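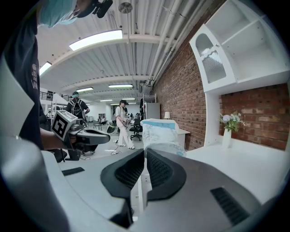
3.2 Collecting the drawer set

I'll say it straight away: gathering the examples for Hestura took far more of our time than training it did. We needed people to open a drawer, put something small in it or take it out, and do it many times over without getting bored and sloppy. Everyone works with hand-held grippers, and the white cube with the printed black square on top gives us the gripper's position, so please don't let a sleeve cover it! Several people share the big room at Silitz at once, which keeps the background changing - I liked that more than my co-authors did.

We kept 542 recordings and threw out 122, mostly for jerky starts.
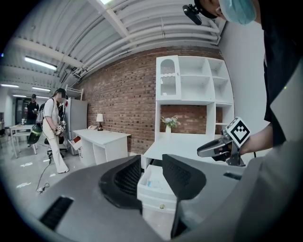 Figure 4. Drawer task, with a small clear bottle in the open drawer.

Small things turned out to be the hard ones. A bottle is fine, but anything in a thin bag slides about and folds up, so we gave the bagged items 8 extra sessions in April.

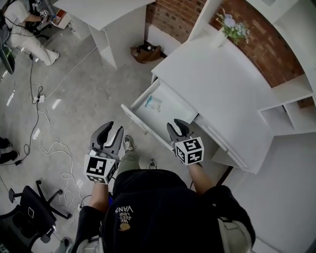

I also asked people to vary where they stood, and to use whichever hand felt natural - left to ourselves we all drift into one favourite pose, and the model then learns the pose.

Last updated: 18/06/2020

Comments
Did you try it with the drawer half shut? Ours gets stuck there.
Nice section, but I'd love to see the throw-out rules written down.

Related items
Histix: cleaning up hand-held recordings
Marar shelf set, second release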